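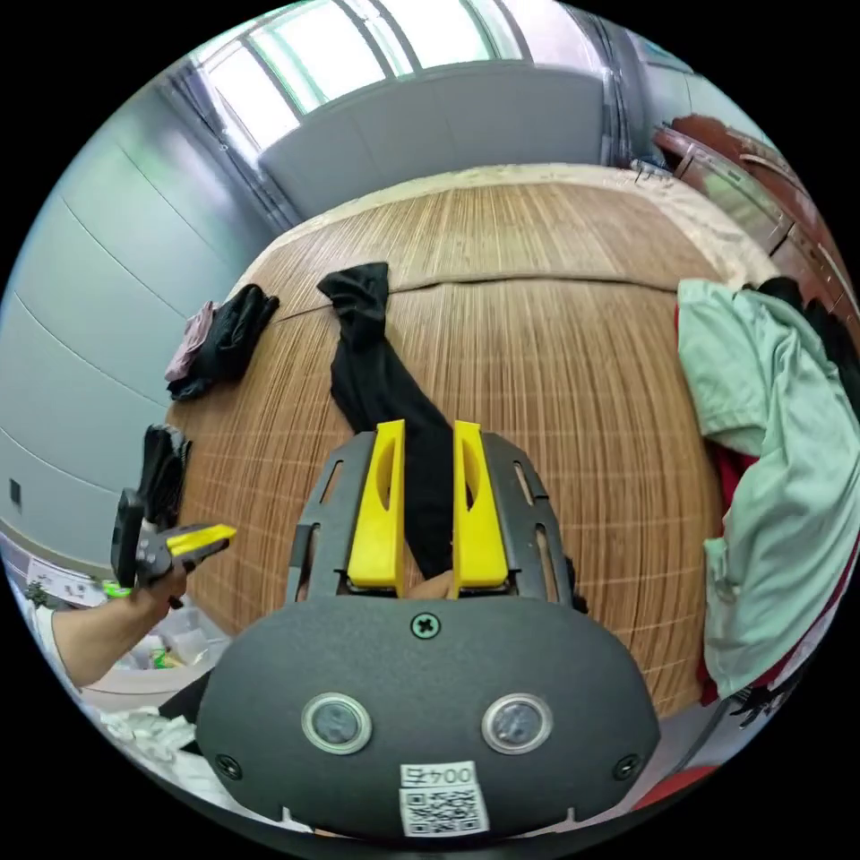

Folding practice on the bamboo mat, both grippers going, mint green stuff waiting its turn.

How our club records a laundry folding demo

Our robotics club at Brenville is entering the Brastbridge student challenge this year, and the task we picked is folding clothes. A few new members asked me to write down how we do our recordings, so this is the long version of what I keep saying across the room!

You'll need two hand-held grippers (a left and a right), a pile of clothes, and a flat surface with some texture to it. I love a bamboo mat for this. The stripes don't move when the cloth does, so it's easy to follow a fold when you play the recording back.

Step 1. Check the grippers. Squeeze each one all the way closed and open it again, slowly. If the jaws stick, fix that first and save yourself a whole evening of bad takes (ask me how I know). Wipe the lenses too, and read the labels so left stays left and right stays right in the log.

Step 2. Sort your clothes. I keep what's waiting on one side and finished pieces on the other, with a clear strip in the middle to work in. Start with plain, medium-weight things. Slippery fabric is for later, when you've got your hands trained. 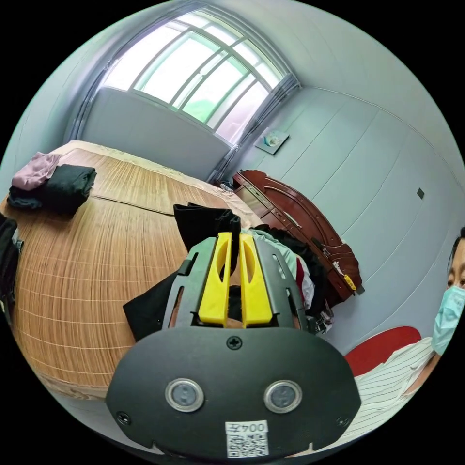

The pile from the other side of the bed, with black and mint green pieces in the mix.

Step 3. Pick up by a corner. Come in low, close the jaws on the edge, lift a little, then pull. Don't grab a fat wad from the middle - the fold comes out crooked and you'll spend the rest of the take chasing it. Go slower than feels natural. My first 40 takes were all too fast and we tossed every one of them.

Step 4. Lay the piece flat before you fold. Spread it out, let go, and take a breath with the jaws open. Then go for the far corner with one hand while the other stays ready nearby. 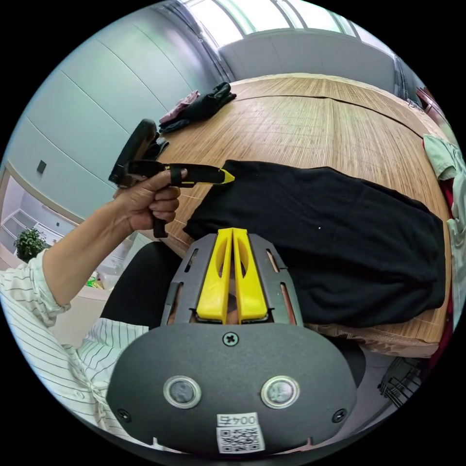

Small wrinkles are fine, by the way. I used to smooth out every last one and it made the takes drag on forever. Get the corners more or less square, fold in half, fold again, and set it on the finished side.

Step 5. Log the take right away. Piece, color, number of folds, keep or toss. We have 229 keepers so far and want 500 before we train in January, so please don't leave the log for later - I can't tell your black shirts apart either!

If Cultari (our upload script) hangs at 59 percent, just restart it. It picks up where it stopped. Spare mats are in the Bloxham room, bottom shelf.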